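Bench Table Gallery: Power and Small Parts
Veltow workshop, Flidstead
Page maintained by Yoon-hee Geum. Updated 15 June 2022.

This page records how the shared bench table is laid out and supplied with power. The layout was last revised in January, when the mat was moved to the middle of the table. Furniture and storage are covered on a separate page. Send corrections to Min-kyu Ki.

Mat and power strip

The strip is kept on the mat so that short leads reach it from either side. Cables that run to the floor pass over the front edge. Parts that belong in the block holders go back there before the strip is moved. 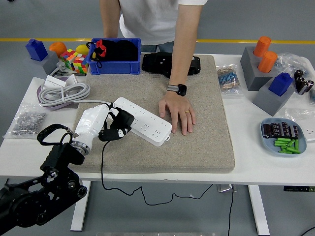 White power strip, set diagonally on the left-center of the mat. Coiled gray cable and white adapter at the left; blue bin behind.

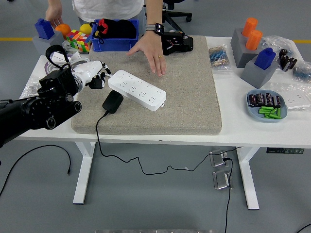 Same table with the floor outlet boxes in view near the right leg. Bagged resistors near the right edge of the mat, capacitors on and near the light blue plate.

Labeling and storage

Bags are labeled with the drawer number before they leave the table. Resistors go to drawer 159 and capacitors to drawer 162. Adapters are stored with their own leads, coiled and tied.

Bit-na Ma keeps the drawer list. The printed copy hangs inside the door of cabinet 5. Requests for new drawer numbers go to her in writing, with the part type and the quantity.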